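Unit 5: Listening in Company

Read before the tutorial. Bring headphones and one recording you know well.

Last week we looked at how a choir rehearses. This week the subject is the audience. A crowd at a concert hears the music, but it also hears itself: clapping, coughing, singing along, going quiet. Those sounds change how people remember the night, and they change how the players perform. 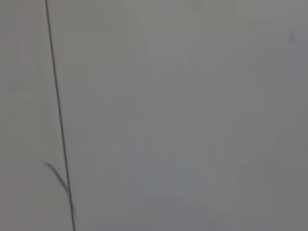 Pale grey surface with a thin dark line, close up.

Our main case is the Celstead winter series. The hall holds 4000 people, and the organisers kept the house lights half up for the first 2 concerts. Listeners wrote short diaries afterwards. Many of them described their neighbours' behaviour before they mentioned a single song.

Compare this with the Lelano sessions, where people heard the same program at home. Their diaries are longer and mostly cover lyrics and sound. Watch for places where a home listener still writes "we".
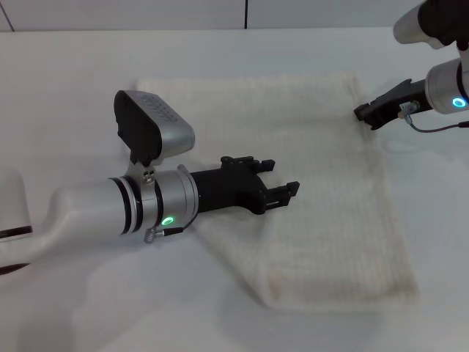
Does a person listening alone belong to an audience?
For this course, they do if they think of other listeners while the music plays, and their diary is the evidence we use.

Tutorial task: play your recording twice, once alone and once with a classmate. Write half a page on each. You have 90 minutes, including discussion.

Diaries are due in March. Use the Zaser template for the cover sheet.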